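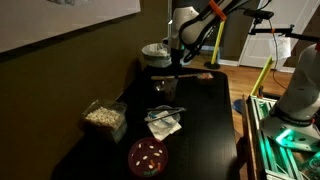
Small Things, Black Table
Muvia galleries / Britstead / Ninder room

I like tables which are in the middle of use. A clean table tells me very little, and a table laid for guests tells me mostly about the guests. When people are busy with small things, each object finds its place by habit, and after one hour the table has a kind of map on it.

Ninder is the name of our small group and also, by laziness, the name of the room in Britstead where we meet. We handle little objects: we lift them, move them from one vessel to another, put them in order of colour or of size. Some members came to it from beads, one or two from seeds, and I came from repairing jewellery, badly, for my own family. It is a quiet pastime and you need very little to begin. This gallery is about the table and what stands on it.

The table

Black was my choice, and I had to defend it. The other members wanted white, as you would see in a laboratory. But the eye becomes tired from a white top under a lamp, and pale objects vanish on it. On the black one a white bean or a white capsule is visible from the other side of the room. The weakness is on the other side: anything clear is hard to find. A glass almost disappears, and I have more than once put my sleeve where I should not. My advice is to keep drinks at the far end and to leave them there, also when you are thirsty and it would be convenient to have them closer.

Dust is the second weakness. A black top shows every crumb, so wipe it before you begin and again at the end. I use a cloth which is only slightly damp.

The red bowl

It stands close to the front edge, where the hand comes to it first. Dark red is a friendly colour for this purpose, because white and orange both look bright against it. Green and blue are a little more difficult in poor light. The mixture inside changes from one time to the next: a few white pieces, something orange, something green.

A round bowl has one advantage which I did not expect. Small pieces slide down the side by themselves, so you do not have to chase them into a corner. In a square dish there is always one piece which stays in the corner and looks at you. 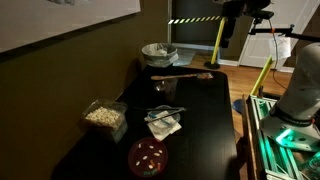 Red bowl at the front, tweezers resting on the clear dish, the white puffs waiting on the left.

The tweezers

I prefer long ones. Short tweezers bring your fingers too close to the work and then you see only your own hand. Long ones need a softer grip — this is the part that takes time to learn. If you press too hard on a smooth piece it jumps, and a smooth piece that jumps goes further than you believe possible. Hold them like a pencil that you have borrowed from somebody and want to give back in good condition.

Between turns I lay them down on something, and not directly on the tabletop. A folded paper napkin is good. A shallow dish is also good, and you can use both together. The points should be kept clean, and a napkin is already there to wipe them. I change it when it becomes tired, and no sooner. A little crumpled is no problem.

Clear dishes and containers

Here I am perhaps too strict. I want to see what is inside without lifting anything, so I buy clear plastic when I can. For things with almost no weight, like the white puffs, a container with straight sides works best. Fill it generously, because it is easier to take one from the top of a heap than from a flat layer at the bottom. But do not breathe out strongly over it! I am serious. One good sneeze and the whole afternoon is on the floor.

The shallow round dish is for resting and for passing things. It came to us without any purpose and it was the last thing I would have kept when we cleared the cupboard in December. Now I would be sorry to lose it.

Wood

Among so much plastic and metal I enjoy one thing with a wooden handle. A long spoon is useful for moving several pieces at once, when patience has finished but the work has not. Wood also makes less noise on the table than metal. This matters more than you think when several people are working in the same room and one of them has a headache.

Wooden handles should not stand in water. Wash, dry, and put them down flat.

The bin at the far end

A small bin with a plastic bag in it stands on the table itself, at the far end. Visitors find this strange, and my own mother would not allow it. For us it is practical. Used napkins and broken pieces go in directly, and nothing is carried across the floor. The bag should be folded well over the rim, or it slips in with the first heavy thing. We empty it every time, also when it contains almost nothing.

If you want to begin

For a first try you need 2 vessels, a pair of tweezers and a napkin. Put in one bowl a mixture of 3 or 4 kinds of small things, preferably of different colours, and move one kind to the other bowl. Then the next kind. It sounds too simple, and the first minutes are in truth a little dull. After that you notice that your shoulders have come down and that you have stopped to think about your telephone.

Children can do it too, with larger pieces and with an adult beside them. Very small children should not, as the pieces go into the mouth.

Practical notes

The wall beside our table is an olive brown which I would not have chosen, but it has grown on me. It gives back very little light, so the colours on the table stay honest, also late in the afternoon.

The clear containers I order from Achari, from the page for kitchen storage. They are not expensive, and the lids are sold separately, so check this before you pay. The bowls came from different places and I cannot tell you where to find the same.

On Muvia this gallery has number 2534. Comments are open, and I answer them slowly but I do answer. If you have a black table of your own, I would be glad to know how you keep the dust away.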